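Bin picking, week whatever

Ok quick one before I head back in, the build is at 7 and I haven't eaten.

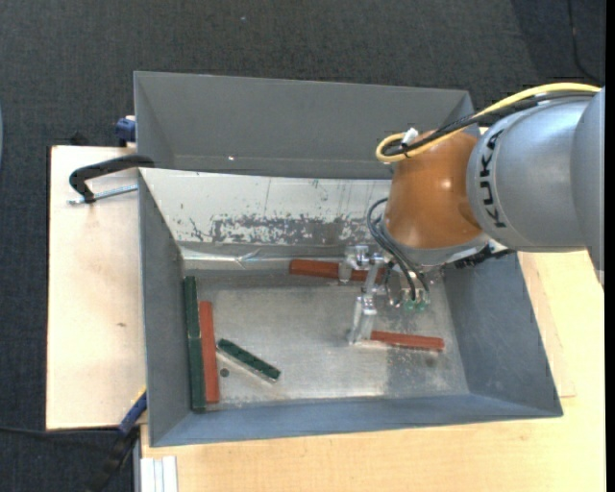
So the club voted and we're doing the bin task for Irkdale in February. Bradley Cropper wanted palletizing. Bradley lost. He's being fine about it, mostly.

Where we are: the arm takes bars out of the bin, red or green, whichever the planner likes best, and puts them in the tray for that color. Sounds easy. Bars against a wall are the worst. Fingers need room on both sides and there's no room, so the planner says no grasp and just sits there. Maeng (our planner, dumb name, long story) had a 1000 ms timeout on that which was way too short, so I bumped it up and now it at least tries a second angle.

Logs from last night: 381 attempts, 222 good picks. Not great! But the week before we couldn't get thru a full bin without somebody hitting stop. 29 of the misses were the same bug, gripper width sent in the wrong units, my fault, fixed. Not counting those I feel ok.

Shiny metal is still messing with the depth. Bottom of the bin gives us ghost points and the arm goes for a bar that isnt there. Kudon team said they spray theirs matte. Is that allowed?? Need to reread the rules. If it is I'm buying a can tomorrow.

Still to do
- push move for bars along the wall
- hose routing, again
- re-tighten clamps before EVERY run, please, I'm begging
- someone write the Stomby report, it's two pages, it won't kill you

If you're new and want in, just show up, we need people who can do Python or who are willing to pick up bars off the floor. Ok going, more when the push move works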